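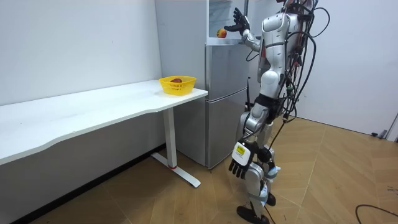

Zavis: fetch tasks with a humanoid in a shared workshop

README, maintained by Pichit Sukprasert
Status: in progress, updated in October

What is in this folder

Zavis is our control software for a humanoid robot that takes one item from a refrigerator and puts it into a basket on the desk. We build it in the Thepsuriya shared workshop, in the evenings. The folder contains the recordings of 173 attempts, the joint logs and the scripts for playing them back.

Contents

episodes/ - one folder for each attempt, numbered from 1
logs/ - joint positions and hand commands, as plain text
tools/ - the player (Brarnotance) and the label checker
notes/ - my workshop notes, partly in Thai, I am translating them slowly

Task

The item is an apple on the glass shelf of the top compartment. The compartment is already open when the attempt starts. Opening the door is a separate task and it is not included. The lower doors stay closed. The target is the yellow basket on the end of the desk nearest to the refrigerator.

An attempt counts as a success when the apple is inside the basket and the hand has let go of it. If the apple touches the floor, the label is "drop", also when somebody puts it back and the robot continues. By this rule 73 attempts are successes.

Playing an episode

Start the Brarnotance player from the tools folder and give it the episode number. It keeps 2,000 log lines in memory by default. On my old laptop I set this to 1,000 and it runs well, only the jump backward is slower.

Please do not send the logs directly to a robot. The joint limits in them belong to our machine after our own changes, and another one can behave differently.

Known problems

- The clock of the hand controller was wrong on one Tuesday session. These episodes have the tag "clock".
- Light from the compartment and the reflections on the metal doors confuse our fruit detector (Cetico).
- The cables pull a little on the shoulder when the arm is high. I have not corrected the logs for this.
- Finger commands are recorded, but finger force is not.

Corrections to the labels are welcome. Please write the episode number and the old label in the message.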